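Forum: Home Education and Early Years > Maths at Home
Thread: Teaching "left of", "right of" and "behind" in two languages

floken_mum
Posted 07/12/2022
My daughter is four and we speak two languages at home. She mixes up the place words in both.

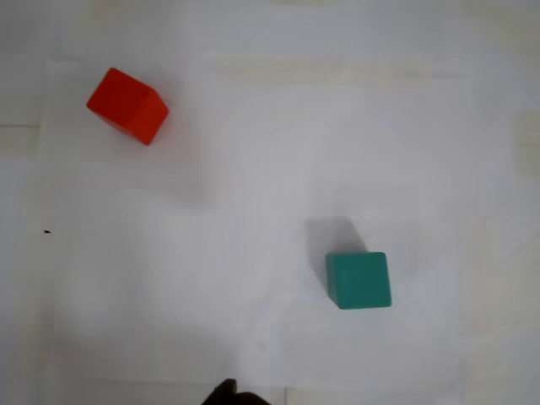
We have tried songs, we have tried a picture book by Tendetti, and for a month we stuck a sticker on her right hand, which she moved to the other hand whenever she liked. The book is nice but every page is so full that she forgets the question before she finds the hen. So now I want to go back to something very plain, a sheet of white paper and two cubes placed well apart, the red-orange one turned a little so that it does not stand straight, and I ask her only where it is. She can say "there". She can say "on the paper". But "left" comes out as "right" in more than half of the cases, and when I change the language it starts again from zero. Should I teach the words in one language first and wait with the other? My husband says yes, his mother says we should wait with both until school.

pepperpot_92
Wait with both is my vote too, sorry. Mine mixed left and right until he was seven and then it just stopped. I would do "on", "under", "in" and "next to" and forget the rest for a year.

larnano
I do not agree with pepperpot_92 about waiting, although I agree about the order. In our house we have also two languages (English is my third, please excuse the mistakes). I made this plan with my son:

1. on, in, under
2. next to, between
3. in front of, behind
4. left, right

We stayed on each step until he used the words by himself at the dinner table, not only in the game. Step three took the longest, and this surprised me. "Behind" depends on who is looking. If I sat on the other side of the table, his "behind" was my "in front of", and we had some tears. After that I always sat on the same side as him – it helped from the first evening.

floken_mum
Oh, I sit opposite! I never thought of this. So for her left I am looking at my right, and perhaps I am the one who mixes it up when I correct her.

larnano
Yes, I did the same for weeks :)

dai_and_the_bees
Two languages at once is fine. We did both from the start and I never saw one hold back the other. What did hold us back was asking too many questions. A child who hears "where is it?" twenty times in a row will say any word to make you stop. Let her give the orders and you move the things. My girl loved to shout "LEFT, Daddy!" and watch me go the wrong way on purpose.

pepperpot_92
That last bit I can agree with. But going wrong on purpose with a child who already mixes them up? I would not.

dai_and_the_bees
She laughed and corrected me, so she knew. If she had not corrected me I would have stopped.

quietcorner
There is a word card set from Larnano (no relation to the poster above, I suppose) with 270 cards in several languages. We paid for it and used maybe the first box. The drawings for "between" and "next to" are almost the same. I would not buy it again.

larnano
No relation, I took the name from an old coat. I have not seen the cards.

tomato_soup
The grandmother is not so wrong, in my opinion. In June our nursery told us that they do not expect left and right at this age at all. If the child is happy and understands "put it under the chair", I would not make lessons from it. We only used the words when we were walking, "now we turn left at the bakery", and he learned it from the road to his cousin's flat.

floken_mum
Thank you all. I think I will do it so: the four steps from larnano, both languages, I sit next to her, and ten minutes at most. The left and right we keep for walking. My husband is not convinced about both languages but he agreed to try until the holidays.

quietcorner
Which language do you use for the walking? We found it got stuck to whoever did the school run.

floken_mum
Mine, I do all the walking. He can have the car.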